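Open evening at the Prasstead robotics club

My nephew has been going on about his robotics club since October, so when they put out word that they were having an open evening I said I'd drive over and see what all the fuss was about. I know next to nothing about robots. I can set the clock on my oven and that's my limit. But I do love poking around places where people make things, and this was a good one!

The club is at Prasstead, up a side road past the feed store (I drove by it twice). You go in through a door that looks like it belongs to a dentist and then there's a long hallway with student posters down both sides. Kylie Rewi was at the sign-in desk handing out name stickers, and she sent me straight for the coffee, so I liked her right away. Sign-up for next term is by paper form, by the way, and if you want your kid in the younger group you should grab one early. They were going fast.

First stop was the build room, where a bunch of middle schoolers were showing off little cars that follow a line of tape. One car was named Guérin, after a cat. I watched Guérin go around the same corner for a good long while, and then it took off under a radiator and a boy went in after it on his stomach. The kids had made a scoreboard out of an old pizza box and they took it very seriously. I was asked to judge "best paint job" and I'm still not sure I chose right.

Then it was on to the older students, and that's where I ended up spending most of my evening. Their project this year is called Sivel. The idea is that instead of writing out every move for a robot, you do the chore yourself with a pair of grippers in your hands, over and over, and the recordings are what the robot learns from later. Tsion Abera, who's a senior and has clearly explained this to plenty of parents, told me to think of it like teaching a little kid to set the table. You don't hand them instructions, you just set the table in front of them until they get it. The chore they've picked is a tennis ball and a clear plastic tray. Pick up the ball, put it in the tray, start over. I said that sounded easy and got a very kind smile.

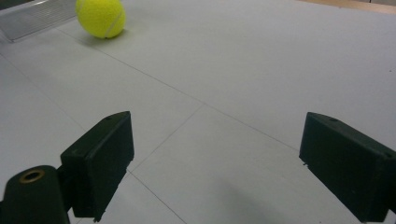

Tsion's rule is that every try starts fresh: ball in a new spot, tray in a new spot, fingers open, and a breath before you move. If you always put the ball in the same place, she said, all you end up with is a robot that knows one place. They had 147 good tries saved when I got there and they want 230 before the end of term. The ones that don't count go on a separate list with a note about what went wrong, and I was allowed to read it. My favorite entry just said "sneezed."

The students argue about what makes a try good, and I could have listened to that all night. Hnat Tkachenko is on the side of going slow. He thinks a jerky grab teaches a jerky robot, and he'll throw out one of his own tries if he didn't like how it felt. Rania Chidiac thinks he's way too picky and that they need some messy ones in there, with a bump or a second go at the ball, so the robot will have some idea what to do when things don't go perfectly. They've been having this fight for weeks, apparently. Their coach, Wiebke Kohlhase, lets them have it. She told me she has her own opinion and won't say what it is until they've trained it both ways.
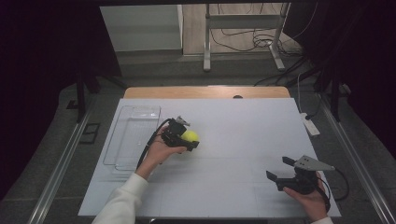
Two hands is the newer part of the project. They started out with one gripper, and then somebody pointed out that people hardly ever do a job at the table with one hand, so now they all have to practice with both. Rania said her left hand was hopeless for the first couple of weeks. She started brushing her teeth left-handed to get better, and her mom made her clean the mirror.

And yes, visitors got a turn! Each of us got 5 practice tries that weren't being saved (thank goodness). It's such a funny feeling. You know exactly what you want to do, and your fingers are right there, but they're on the wrong end of the thing. I squeezed too early on the first one and sent the ball off across the room, and a very nice dad brought it back to me. My second was worse. By the fourth I'd quit holding my breath, and on the last one I got it into the tray and let out a whoop that I'm told could be heard at the coffee table. So 2 out of 5 if you count the one that rolled in by luck, and Hnat did not count it.

I asked Wiebke when the robot gets its chance. Not until all the recording is done, she said, and then there's the training to do, and then they take it to the spring meet at Grundley, where the other clubs bring their own projects and everybody gets a table. She isn't expecting it to be pretty the first time. Last year's team had a machine that was supposed to sort socks and it spent most of the meet politely waving one around. They came home with a ribbon for it anyway, and it's pinned up in the hallway between the posters if you want to go look.

A few practical things if you're thinking of going to the next one. Park in the back, where there's more room than you'd guess from the road. The coffee is good and the cookies run out early. Little kids will be happiest in the build room with the tape cars, and the Sivel students are best visited in the first hour, before a line forms for the grippers. Wear something with sleeves you can push up.

My nephew wants me to come to Grundley in the spring and I've already said yes. I'm bringing a folding chair.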